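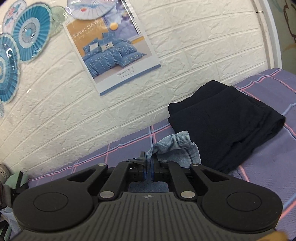 3.2 Jeansstoff als Sorgenkind der Wäschesortierung

Abb. 4: Hellblauer, zerknitterter Denim mit dunklen Stichlinien entlang einer Kante.

Ich gebe es gleich zu: Mit Jeans hatte ich in dieser Arbeit am wenigsten gerechnet. Als wir im November mit dem Teilprojekt Trimorow anfingen, dachte ich an Spannbettlaken, an Socken, vielleicht noch an diese furchtbar glatten Sportshirts. Denim stand auf meiner Liste ganz unten, unter »unproblematisch«. Steifer Stoff, klare Kanten, was soll da schon sein? Na ja. Im Haushaltstagebuch, das unsere 30 Haushalte über 17 Tage geführt haben, ist Denim dann der Stoff, über den am meisten geschimpft wird (ich habe alle 1.878 Einträge selbst gelesen, teils abends auf dem Sofa, und irgendwann schimpft man innerlich mit).

Worum geht es den Leuten? Zuerst um die Knitterfalten. Ein Baumwollhemd lässt sich am Kragen fassen und ausschütteln, dann hängt es halbwegs. Jeansstoff macht das nur mit, solange er noch feucht ist. Liegt er einmal zusammengeknüllt im Korb, behält er seine Form ziemlich stur, und man legt ihn eben mitsamt den Beulen zusammen. Eine Person aus der Gruppe Panow schreibt dazu: »Ich falte keine Hose, ich falte einen Klumpen.« Den Satz hätte ich gern als Titel genommen, aber die Koautoren waren dagegen.

Dann die Nähte! In Abb. 4 sieht man dunkle Stichlinien an einer Kante des hellen Stoffs, und genau solche Linien werden in den Tagebüchern immer wieder als Orientierung genannt. Viele suchen beim Falten zuerst eine Naht, oft ohne hinzuschauen, mit dem Daumen. Wer eine gefunden hat, legt die zweite darauf und streicht von dort aus glatt. In unserem Kodierschema (siehe Abschnitt 2.4) heißt das »Nahtgriff«. Ich hatte den Code anfangs nur für Hosen vorgesehen und musste ihn nach der ersten Durchsicht auf Jacken, Röcke und sogar Schürzen ausweiten, was mich einen ganzen Freitag gekostet hat.

Schwieriger wird es bei der Farbe. Verwaschener Denim wie der abgebildete, leicht fleckig im Ton, wandert je nach Haushalt auf ganz verschiedene Stapel: bei den einen zu »hell«, bei den anderen zu »bunt«, und in der Gruppe Mwakyusa gab es tatsächlich zwei Haushalte mit einem eigenen Stapel nur für Jeans. Ich finde das gar nicht so verschroben. Dunkler Denim wird aus Angst vor dem Abfärben fast überall getrennt gewaschen, und wer einmal so sortiert, bleibt offenbar auch bei den ausgeblichenen Stücken dabei. Für die Auswertung habe ich trotzdem alles unter »Denim, hell« und »Denim, dunkel« zusammengezogen, sonst wären die Zellen zu klein geworden.

Eine Einschränkung muss ich noch loswerden. Der Fragebogen, den wir aus der Fovitz-Vorstudie übernommen haben, kennt nur »Hose« und »Oberteil«. Stoffreste, Flicken und abgeschnittene Hosenbeine, von denen in erstaunlich vielen Wäschekörben etwas herumliegt, fallen durch das Raster. Sie tauchen nur in den Freitextfeldern auf, und dort mal als »Lappen«, mal als »Bastelkram«. Ich habe sie von Hand nachgetragen und in der Tabelle im Anhang mit einem Sternchen versehen. Die Faltzeiten dieser Stücke gehen nicht in die Mittelwerte von Abschnitt 3.3 ein.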